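Chapter 4
Ending an Episode

After reading this chapter you should be able to:

Tell a story ending from an episode ending.
Name the main kinds of episode break and say what each asks of the viewer.
Read a season outline and mark where the breaks fall.
Explain how a release schedule changes the work an ending has to do.

Key terms: episode break, open question, button, cold stop, carryover scene, release pattern, recap, tag

4.1 Where the episode stops

Chapter 2 dealt with the opening minutes of an episode. It treated the opening as a kind of contract: the viewer learns who the episode is about and what is wrong. The ending is harder to write, and new writers often leave it until last. They plan a story that runs across a season, cut it into pieces of the right length, and let each piece stop where the pages run out. The result can be a good story that is tiring to watch.

An episode break is the point at which the viewer is released from the story for a while. The viewer may come back in ten seconds or in a week. The writer usually knows which is more likely, and should write with that in mind.

Take the first season of Rainer, a crime drama made by the studio Fimis for the streaming service Ultico. The season follows a harbor inspector who finds that cargo records have been changed. The early outline had the inspector finding the changed records at the very end of the first episode. In the finished version she finds them near the middle. The episode ends later, when she puts the records back in the drawer and tells her supervisor that everything was in order. The first version ends with a fact. The second ends with a choice, and the viewer now has two things to wonder about: what the records mean, and why she lied.

Both endings would bring many viewers back. They do it in different ways, and the rest of the season has to be built differently depending on which one is used.

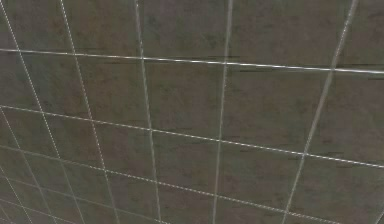 Figure 4.1 Square tiles with pale grout lines (computer rendering).

4.2 Story endings and episode endings

A story ending settles the main problem. An episode ending only has to settle enough of it. How much is enough depends on the form.

In a case-based series, each episode carries a problem that is solved before the credits. The patient is treated, the thief is caught, the restaurant opens on time. The larger story moves a small step, often in a short scene near the end. A viewer who misses an episode has missed one case and can usually pick up the larger story from a line or two of dialogue.

In a serial, the main problem runs through the season. Each episode still needs a shape of its own. A common way to give it one is to set a smaller goal at the start – get into the building, find the sister, win the vote – and to let the character reach it or fail by the end. Reaching the small goal often makes the large problem worse.

Many series now sit between the two. Tunusov, a family drama set in a mountain town of the same name, is a useful case and we return to it throughout the book. Each episode centers on one event in the town, such as a funeral, a school play or a road closure. The event is over by the end. The quarrel between the two families who own the hotel is carried from one event to the next. Viewers who like the quarrel and viewers who like the town can both feel that the hour gave them something.

When you study an episode, write down in one sentence what was settled and in one sentence what was left open. If you can't write the first sentence, the episode may feel like a fragment. If you can't write the second, the viewer has little reason to go on to the next one.

4.3 Four kinds of break

Writers and editors use many names for episode endings, and the names vary from one writers' room to the next. In this book we group them into four kinds.

The open question

The episode ends with something the viewer wants to know. A letter arrives and we don't see what it says. A door opens and we don't see who is behind it. This is the ending most people think of when they hear the word "cliffhanger," though there need not be any danger in it.

The open question is strong and easy to understand. Its weakness is the answer. A question that holds the viewer for a week needs an answer worth a week. If the person behind the door is only the neighbor, the viewer will trust the next question less. Used at the end of every episode, the open question also becomes predictable, and viewers begin to watch the clock for it.

The turn

The episode ends with new information that changes what came before. The viewer isn't left waiting for a fact. The fact has been given, and the interest lies in what the characters will do with it. The friend has been working for the other side. The house was sold months ago.

A turn has to be prepared. The viewer should be able to look back and find the signs. Two or three small ones are usually plenty, placed in scenes that seem to be about something else.

The decision

The episode ends when a character chooses. The inspector's lie in Rainer belongs here. The decision works well early in a season, when viewers are still learning who the characters are, and it tends to age better than the open question on a second viewing. It asks more of the actor and the director, who may have only a few seconds and no dialogue to make the choice clear.

The rest

The episode ends quietly. The trouble is over for now, and the characters are seen in ordinary life: washing dishes, waiting for a bus, locking up a shop. Nothing is asked of the viewer except a little time.

Beginners often cut these endings in the belief that they are slow. A rest placed after two tense episodes gives the viewer room to take in what has happened. It can also make the next shock larger. The fourth episode of Tunusov closes on the hotel kitchen after the road has been cleared, with the staff eating leftovers from the wedding that was called off. The fire in the following episode depends on our having sat in that kitchen. 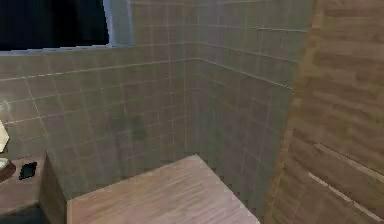
These kinds can be combined. A rest can hold a small turn in its last line. A decision can raise an open question. For the exercises in this chapter, choose the kind that seems strongest and be ready to defend your choice.

4.4 The last scene and the last line

The final scene of an episode has less room than it appears to have. Viewers know the usual length of the program and sense the end coming. A scene that opens slowly in the last minute will be read as a rest whether the writer meant it that way or not.

Two short devices are worth knowing by name. A button is a line or gesture that closes a scene firmly, such as a joke, a slammed door or a hand laid on a table. A cold stop cuts away before the scene seems finished, often in the middle of an action. Comedy uses buttons freely. Thrillers favor the cold stop, and some use it so often that it loses its force.

A tag is a short extra scene that comes after the main ending, sometimes during or after the credits. Be careful about putting anything essential in a tag. On many services the next episode starts before the credits have run, and a good part of the audience will never see it.

The last line deserves a separate check. Read the final page without it. If the scene still ends, the line is probably explaining something the viewer already knows and can go.

4.5 Release patterns

A release pattern is the timetable on which episodes are made available. Three are common. In a weekly release, one episode appears each week. In a full release, the whole season appears at once. In a split release, the season is divided into blocks, with a gap between them.

Under a weekly release the ending has to be remembered. It should be possible to describe it in a sentence to someone at work. The next episode normally begins with a recap, and may use a carryover scene, which picks up the action at the moment where it stopped.

Under a full release the ending has to be passed through. Many viewers will see the end of one episode and the start of the next in a single sitting, so a carryover scene that repeats the last half minute becomes annoying. Mood matters more here. A very sad ending followed at once by a bright opening can feel like a mistake, though the same pair would seem natural with a week between them.

Under a split release, one break counts for more than all the others. Ultico released the first season of Rainer in two blocks, the second beginning in April. The episode before the gap was written as a decision with an open question behind it, and the recap for the second block was longer than the usual one. It had to remind viewers of minor characters they hadn't seen for some time.

Writers don't always know the release pattern when they begin. A sensible draft can be watched either way. Avoid endings that depend on an exact gap, and keep recaps separate from the script so they can be dropped.

4.6 Marking breaks in an outline

A season outline for a drama of this kind often runs between 2000 and 3000 words. Before any script is written, go through it and mark each break in the margin with its kind and the two sentences described in section 4.2. Then read only the margin, from top to bottom.

Look for long runs of the same kind. Look for questions that are opened and never answered, and for answers that come so late that the viewer may have forgotten the question. Check which character is at the center of each ending. In ensemble dramas it is common to find that one person has been given nearly all of them.

The outline of Tunusov reprinted in the next section has been marked in this way for its first two episodes. Read it through once for the story, then mark the remaining episodes yourself before going on to section 4.8.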